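Imprimer | Envoyer par e-mail

4.2. Prise en main du kit Peseo

Je l'avoue d'emblée, j'aborde ce kit avec un préjugé favorable. Nous avions passé une bonne partie du mois d'août à écrire notre propre séquence d'empilage, et quand Drokance nous a proposé d'évaluer Peseo (un logiciel de commande, une routine de calibration et un petit jeu de tâches prêtes à l'emploi, le tout à 2 000 euros par poste), j'ai dit oui presque avant la fin du message ! La tâche de référence est volontairement banale : saisir des cubes de couleur et les empiler dans une zone cible carrée. C'est sur elle que nous avons passé le plus de temps, avec 48 essais complets enregistrés.
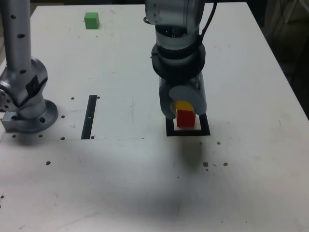 La calibration, elle, m'a agréablement surpris. La notice demande de relever 2 points de référence par bras, puis le logiciel propose une correction qu'on accepte ou qu'on retouche à la main. Obinna Akande, qui avait déjà travaillé sur le contrôleur Ezeani, a préféré tout retoucher - et il a obtenu presque les mêmes valeurs. Je garde quand même une réserve sur l'interface : les réglages d'effort de serrage sont rangés dans un sous-menu que j'ai cherché un bon moment, et leur unité n'est indiquée qu'en annexe. 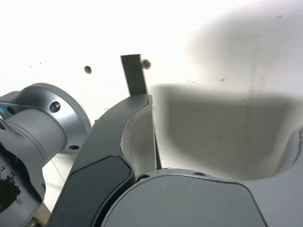
L'effort de serrage est à mon avis le point faible du kit. Par défaut, la même consigne vaut pour toutes les pièces, ce qui va très bien pour un cube et beaucoup moins bien pour une pièce mince. Avec une plaque plate gris foncé comme celle que le doigt tient ici par la pointe, presque debout mais un peu penchée vers la droite, j'aimerais pouvoir régler la consigne pièce par pièce. J'ajoute une remarque d'entretien : la surface de préhension claire, côté intérieur du doigt, a un bord irrégulier, comme un peu déchiré, et Peseo ne prévoit aucun suivi de l'état des doigts. Le protocole Termont, que nous utilisions avant, avait au moins une fiche pour cela.

Reste l'empilage à trois étages. Sur nos 48 essais, 13 ont échoué, presque tous à la dépose du dernier cube. Le logiciel vise le centre théorique de la pile et ne tient pas compte du décalage déjà pris par le cube du dessous (pour deux étages on s'en moque, pour trois c'est une autre histoire).
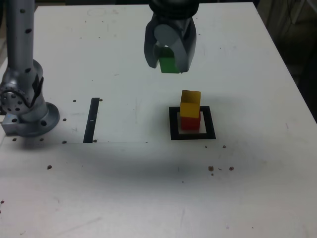 Figure 1. Tâche d'empilage : cube vert tenu par la pince, cube jaune légèrement décalé sur le cube rouge, dans la zone cible.

J'ai signalé le problème à Drokance, qui m'a répondu le 29 novembre 2022 qu'une mesure de la pile avant chaque dépose était à l'étude. En attendant, nous ajoutons nous-mêmes cette mesure dans le script de la tâche, et les résultats de la section suivante ont été obtenus avec cette version modifiée.

Imprimer | Envoyer par e-mail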